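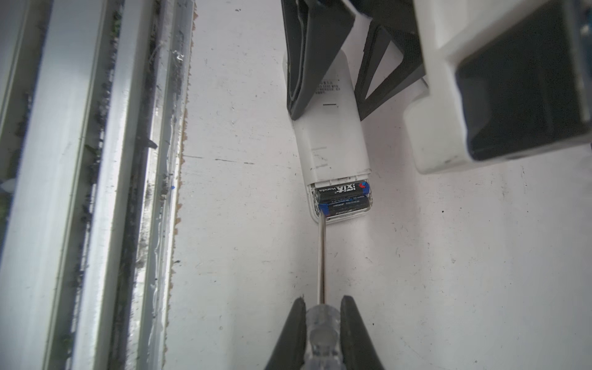

# An Afternoon with the Robot and the Old Remotes

The open day at Jevumex starts at two in the afternoon, and by a quarter past the hour it is difficult to find a place to put your coat. I counted more than 30 visitors in the hallway. Many of them had come from the repair shops of the neighborhood, and a few had brought their children. The company had put out tea, paper cups and a plate of sesame cookies, and on the door was a handwritten sign which asked us to speak softly near the work table.

Jevumex is a small firm. It writes software that teaches robot arms to do household work, and for this season the household work is remote controls. One of the jobs is to get the old batteries out. I must confess that when I read this in the invitation, I thought it was a strange subject for a demonstration. I changed my mind during the visit.

"People ask us for the robot that cooks dinner," said Liên Lâm, who leads the demonstrations. "I tell them, first let us see if it can take a battery out. A battery sits tight. You must find the end of it, you must push a little, and you must not break the plastic. My grandmother does it with a fingernail. For a gripper it is a serious problem."

The gripper has two black fingers and no fingernail, so it uses a tool. For the battery work it takes a screwdriver with a clear handle, and the thin shaft does what our nail would do. The point has to arrive at the end of the battery, where the gap is small. If it arrives a little too high, it slides over the wrapper. If it arrives too low, it scratches the wall of the compartment. Ms. Lâm explained that the pressure is the part they have worked on the longest, and that she still prefers to stand with one hand near the stop button.

I liked very much that the team does not clean the world for the robot. The white surface has scratches and specks of grit, and next to it runs a window track with dirt collected in its channels, like in many apartments where I have lived. One visitor, a man who repairs washing machines, bent down to look at the track for a long time and said that he felt at home.

## Which one is the right one?

Before any tool is used, the robot must understand what is in front of it. In the second part of the afternoon we spoke about remotes for air conditioners, and I learned that they are a small family with many cousins. One may be short and glossy, with its buttons close together. Another is long, with colored buttons for the main functions and rows of pale ones under them. A person who has never seen either will still know which side is up and where to hold it. The software, which is called Fivitz, has to work this out from the camera near the fingers.
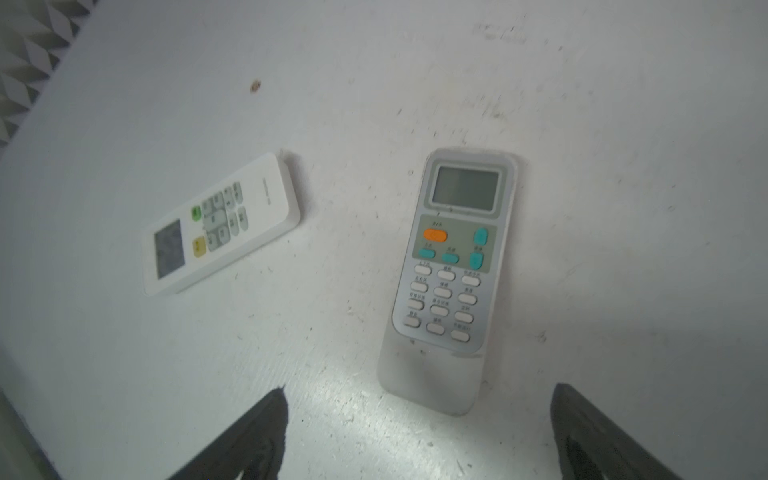

*Two air-conditioner remotes on the work surface, with the gripper fingers on either side of the larger one.*

Ms. Lâm chose the larger remote to explain the problem of holding. A remote lying flat gives the fingers very little to take. They have to come down on both sides, low enough to hold the shell, but without pressing into the table. The smaller one brings another difficulty, because it lies at an angle and the wrist has to turn before the fingers can close. She showed us the turning with her own hand, slowly, and a girl in the first row copied her with a cookie between two fingers.

The labels are another matter. On the larger remote the words above the buttons are in Chinese, and a visitor asked if the robot can read them. Ms. Lâm answered that reading is not needed for the present work. The arm looks for shapes and edges. Later, she hopes, it will be able to find the power button on a remote it has not met before, and then the language will begin to matter. She did not want to promise a date for this.

## Questions near the tea

The software is trained on recordings of people guiding the arm by hand. The present collection of tasks has 21 types of objects, and remotes are, in the opinion of the team, among the least loved. A partner company, Grillik, makes the soft pads that are tested on some of the fingers. Its engineer, who asked me to call him only Ross, told me that worn plastic is more useful to him than new plastic. Grease and dust change how a thing slips, and he wants to know this before the customers do.

I asked him if he believed that such a machine would come into ordinary homes. He thought first of recycling centers, where old electronics arrive in boxes and somebody has to remove every battery by hand. It is slow work and hard on the fingers. The washing machine man was listening, and he said that he would pay for such an arm if it cost less than his van. Ross asked him how old the van was.

The next open day will be in January, in the same rooms. Visitors may bring one remote control from home, with or without its cover, and the team asks that you write your name on it.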